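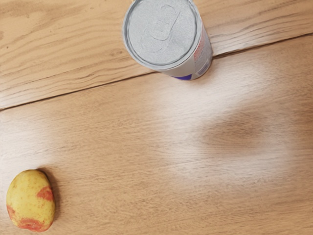
Ticket 271 – Fletstead sim, tabletop sorting task
Opened: Jul 24, 2019
Component: Stullari scorer
Status: open, workaround in place

Problem
The Hubáček baseline scores lower on the wrist view than on the fixed view, with the same policy weights and the same seeds. Out of 79 episodes, 12 are marked "target lost" by the scorer on the wrist view only.

Steps tried
1. Re-ran the 12 episodes on the Plurthorpe machine. Same result.
2. Turned off texture noise. No change.
3. Swapped the fruit meshes for plain ellipsoids. No change, so the detector is not confusing one fruit with another.
4. Logged object poses directly from the simulator. The poses are fine in both views. The fault is in scoring – the policy is not to blame. 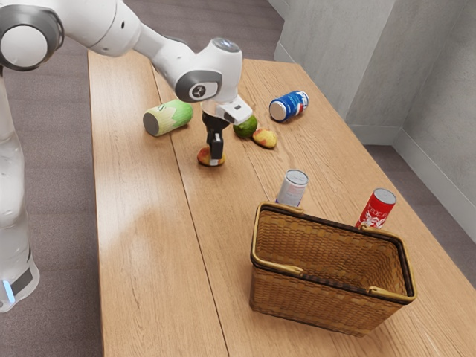
Fixed view, gripper over the red and yellow fruit, basket at lower right.

Finding
The scorer drops a target as soon as its mask touches the image border, and never picks it up again. The wrist view moves with the arm, so this happens often. The fixed view rarely triggers it.

Workaround
Set the border margin to zero and score from simulator poses. Do not mix these scores with the old ones in the results table.

Still to do
– Re-score the July runs.
– Add a test for targets that leave the view and come back.
– Correct the method note, which says both views are scored alike.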